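**Speed and force limits: does the sim config have to match the cell?**

**flevik_ops** - 27 July 2021

We are rewriting the internal rules for policy sign-off before anything moves from simulation to the Osard cell. Draft clause 4: every sim run must load the same joint velocity and contact force limits as the hardware controller. Runs with relaxed limits don't count toward the 400 required episodes.

The task is cube placement with a Franka arm. Cubes start on the table or on top of a tall box, so the arm has to work close to an obstacle at two heights.

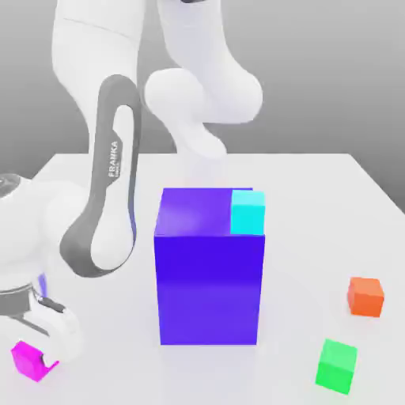

Marius Vasiliu objects to clause 4 as written. Training with relaxed limits is fine, he says, and only the evaluation runs need to match. He wants the word "evaluation" added and the rest left alone.

**guthrie_b**

Agree with Marius. Clamp in training and you lose exploration for no safety gain. The limit that protects people is in the safety controller, not in your config file.

**watetti**

Disagree. We allowed that split last October. The policy passed 82 percent of episodes in sim, then hit protective stops on hardware because it had learned to brake late near the box. Two weeks lost. Same limits everywhere, or log the difference and get it signed.

**guthrie_b**

That's a tuning problem. Your evaluation should have caught it if the limits matched.

**watetti**

They didn't match. Nothing in the rules said they had to.

**flevik_ops**

OK, revised clause 4: evaluation limits must equal hardware limits, checked by file hash. Training limits may differ if the values are recorded with the checkpoint. Link collision with the box counts as a failed episode even if the cube is placed.

**guthrie_b**

Fine with that. Does clause 4 cover the elbow as well as the gripper?

**flevik_ops**

All links - I'll add it to the text.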